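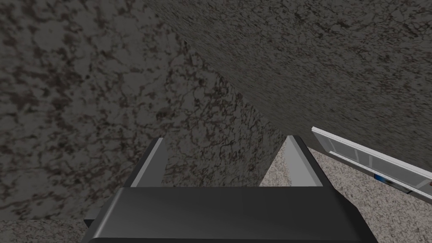

Our written rules for simulated gripper runs are finally done, and I'm more excited about them than anyone should be about a text file! I've been promising this post for weeks, so here goes.

Some background first. At Steltstead we log every run the simulated arm makes, good or bad, and for a long time "good" meant whatever the person at the keyboard felt it meant that afternoon. Silvan Danzer went back through 2,343 saved runs and found 334 where we couldn't agree on what had happened (I had marked a fair few of those myself, sorry Silvan). That was the push we needed.

So, the rules. There are 16 of them, and these are the ones I like best.

Every run starts with open fingers and nothing between them. Sounds obvious, but our old scripts would happily start a run with the fingers half shut, and then you had two kinds of data under one label.

A scene gets saved with its seed and its texture list. I love this one. If the stone on a counter changes from dark speckled to plain white, that's a different scene and it gets a different name, even when the geometry is the same down to the last corner. Orkari, our little scene loader, now refuses to run if the list is missing. It used to print a warning that we all scrolled past.

No contact with fixed surfaces above the force limit, and a touch below the limit still gets written down. We argued over that for most of a morning. My view was that a light brush against a countertop is harmless in simulation, so why bother? Silvan's view was that you learn bad habits in the place where they cost nothing. He won, and I've come around completely.

The wrist view is part of the record. If the fingers can't be seen in it, the run doesn't count. We throw it out and do it over.

Labels are written by someone who didn't start the run. This slows us down a bit, and I'd still fight for it. We tried it on 200 runs in March and the arguments dropped off right away, mostly (I think) because you can't remember what you meant to do if you weren't the one doing it.

Still open: what to call a run that does the job but ends in an odd pose. Koller, our checking script, passes them all, and I'd like a third label besides pass and fail. Silvan wants to wait until the next version of Erkaron is in and we can score the end pose properly. If your group has a rule for this, please write to me, I'd love to steal it.

Next time: naming files, a subject on which I have many feelings.

Print this post | E-mail this post

Recent posts
Why I stopped trusting the green check mark
Force limits, second try
Moving our scenes to Orkari
A shelf full of old run logs

Contact | © 2020 Notes from Steltstead | Back to top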